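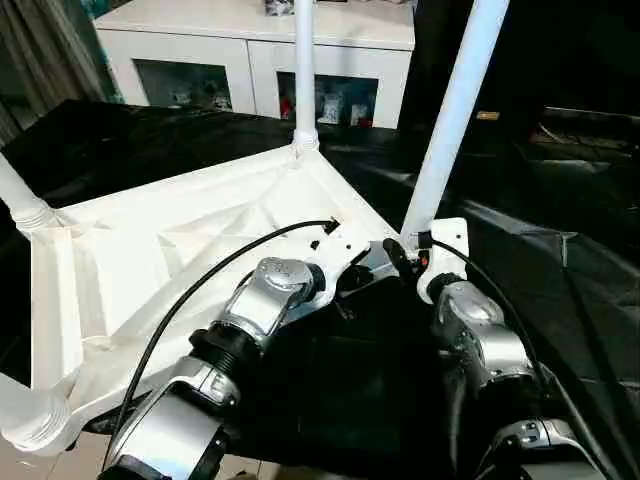
列表里有人写道：

> 看了你们上一封进度邮件，有个疑问想在列表里问清楚。双臂托着一个倒置的凳架，再把腿装上去，这件事的难点到底在“托”还是在“插”？如果难点在插，为什么要把托住之后那段慢吞吞的调整也整段录进去？我们这边做抓放的时候，静止段一律裁掉，训练快，曲线也好看。
>
> 另外，565 条对一个单一任务来说算多还是算少，我心里没底。你们是先定了数量再开工，还是录到哪儿算哪儿？
>
> 还有一个小问题：失败的示范你们留不留？我们留过，后来又全删了，现在有点后悔。

问得太好了，我昨晚看到就想回，结果写着写着写长了，干脆今天上午重新起一封。下面按你的问题顺序答，中间会岔出去几次，请多包涵。

先说托和插。刚开始我们也以为难的是插。腿端对准接头，稍微斜一点就进不去，操作员急，看的人也急。可是把录像一条条翻下来，插之前的那几秒才是最有信息量的！两只手托着架子，左边低一点，右边就得跟着让；右手抢着往前顶，架子会绕着左边的夹点转。操作员自己几乎意识不到在做这种补偿，问他们，他们说“就是拿稳了嘛”。可动作数据里清清楚楚，两条手臂一直在互相迁就。

所以静止段我们不裁。严格讲那也算不上静止，画面上看着没动，关节读数里全是小碎步。我们试过裁掉它再训，策略学会了伸手，也学会了夹，到了该一起扛着的时候两只手各干各的，架子就歪了。把那一段放回去以后，至少歪得慢了，哈哈。现在的做法是只裁两头：夹爪还没离开起始位的部分不要，示范结束后操作员喊停到真正停下之间的部分不要，中间一帧不动。

顺便说一句，如果你们的抓放任务都是单臂，裁静止段我觉得问题不大。双臂共持一件东西的时候请一定谨慎，哪怕先留一小批完整的对照着看看也好。

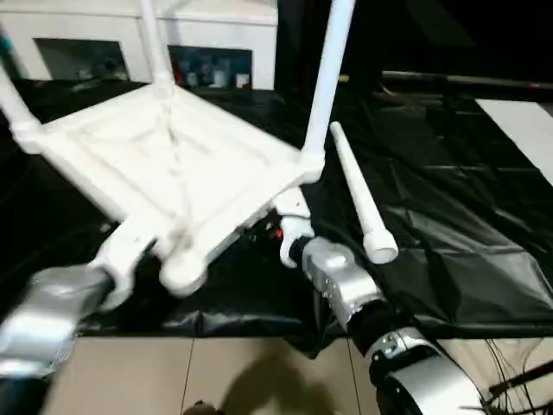
黎砚秋
双臂示范采集负责人，Prarkeo 装配组

接着说初始状态，这是我最想跟大家聊的部分。

白架子倒放，有三条腿朝上，剩一条散着搁在旁边，这是我们用得最多的一种开局。散腿的朝向我们特意不固定，有时候接头那一端朝着机器人，有时候朝外，角度也随手摆。头两批录的时候摆放太整齐了，操作员有强迫症（我也有），每次都把那条腿放得跟桌沿平行，结果策略对“平行”两个字产生了深厚感情，换个斜的就在空中犹豫。后来我们规定，摆散腿的人和操作员不能是同一个人，摆完就走开，不许回头去扶正。就这么一条规定，效果好得让人想放鞭炮。

数量是先定的。按开局分成 6 组，每组目标 100 条，合起来本来该比 565 多一些。差额出在最后一组，那组的散腿放得离右臂太近，手臂要先缩回来才能够到，一天录不了几条，大家都累，我就做主提前收了。这一组里的动作也最啰嗦，先退、再绕、再找角度，我个人反而最喜欢看它。算多算少我不敢说，只能讲我们自己的感受：前面几组加进去的时候，每加一组都看得出进步；到后面，加同类开局用处不大，加新开局立刻见效。要是重来一次，我会把组数拉多，每组录少些。

关于黑色铺面也有人私信问过我，在这里一并答了。白件配黑底，轮廓好认，这是优点。麻烦在于它会起皱，皱褶会反光，亮的那几条在图像里挺抢眼的。我们没有去熨它，也没有每次都拉平。每录完一小段就随手扯一下，让褶子换个样子，模型就不太容易拿某条褶子当路标。Coreck 那边的做法是每次都铺得平平整整，据说换了间屋子就不灵了，详细情况请他们自己在列表里讲，我转述怕走样。

线缆是另一个坑。线会拖进头部视角，有时候绕到架子上方，弧度大的时候还能挡住夹点。我们讨论过要不要全部扎起来，扎过，扎太紧手腕转不开。现在的规矩是：线可以入镜，不可以钩住工件；钩住了就算失败，标上原因照样存。

然后回答最后一个小问题，失败的示范留不留。留！一定留！但是别和成功的混在一个目录里，哭过一次就懂了。我们的标注很粗，只写三件事：卡在哪一步，哪只手先出问题，操作员有没有救回来。第三项最值钱。救回来的那种，我们单独挑了 13 条出来反复看，有一条是右边滑了一下，操作员没有马上去夹，先用左手把架子往回带，再让右手慢慢贴上去。这种动作你写脚本写不出来，让人专门演也演不像，只能等它自己发生。所以别删，硬盘不贵。
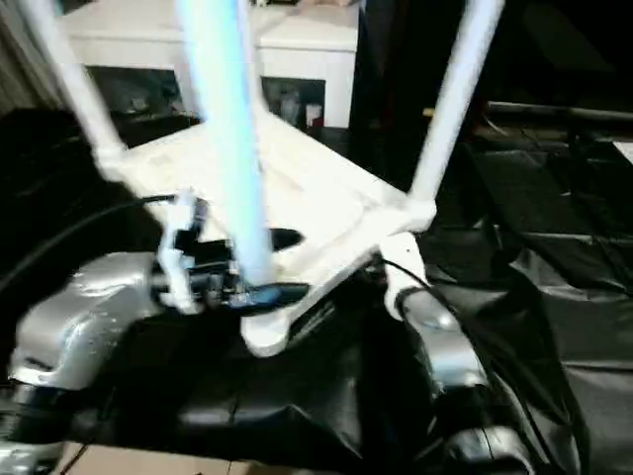
Nultumska，五月

补充几条现场的细节，给打算自己搭一套的朋友参考。这一段是在采集间里边看边写的，语序乱请见谅。

一，模糊帧。头部相机的画面在手臂动得快的时候会糊，架子腿和夹爪的边缘都拖开。我们争论过该不该剔掉，最后的决定是全留，只在元数据里加一个模糊分数。部署的时候相机照样会糊，训练集里一张糊的都没有，策略第一次见到就傻眼。谁想剔，按分数自己剔，原始数据保持完整。

二，颜色和曝光。白色工件配白色柜子当背景，亮的地方容易过曝，旁边又是一大片黑。白件上有时还会泛出淡淡的蓝色，单看颜色去分割的话，同一个架子能给你切成两块。我们没有做统一的白平衡校正，只记录了当时的相机设置。如果你们的模型对颜色敏感，请在训练时加颜色扰动，别在采集时把世界修得太干净。

三，背景。柜子、帘子、深色的横杆，都让它们待在原处。有人建议挂一块纯色幕布，我投了反对票。想要干净背景的话后期可以换，真实的杂乱后期可难造了。

四，节奏。操作员连着录的时间一长，动作会变得特别省，省到跳过对准直接硬怼。成功率看着还挺高，数据其实变窄了。我们现在每录完一小段就换人，换下来的人负责摆散腿，刚好也满足前面那条“摆的人和操作的人分开”的规矩。

五，命名。请在文件名里写上开局的组别，哪怕你觉得以后一定记得住。我当时也觉得记得住。第一组和第二组的分界现在还是靠看散腿的朝向猜的，列表里如果有谁愿意写个小脚本帮忙自动分一下，我感激不尽。

六，左右臂时间戳。这条差点忘了，偏偏最要紧。共持任务里两边的记录只要错开一点，看起来就像一只手在追另一只手，模型会老老实实把这个追赶学进去。每天开工前录一段双臂同时抬起的空动作，收工再录一段，对不齐当天的数据就先别入库。

Strand 格式的导出脚本我周一传到列表的共享目录，包含成功和失败两部分，失败的标注说明放在同一个压缩包里。导出时关节数据保持原采样率，图像没有缩放，下载会慢一些。

最后反过来请教一个问题，特别想听做过柔性件的朋友说说：两只手托着东西的时候，你们给操作员力反馈吗？我们目前没有，全靠眼睛看，熟手能凭架子晃的幅度判断夹得够不够，新手就不行。如果加了反馈，示范会不会变得更像新手自己摸出来的那种小心翼翼，我很好奇，也有点担心和已有的数据合不到一起。有经验的请直接回到列表，别只发给我，大家都想看！

黎砚秋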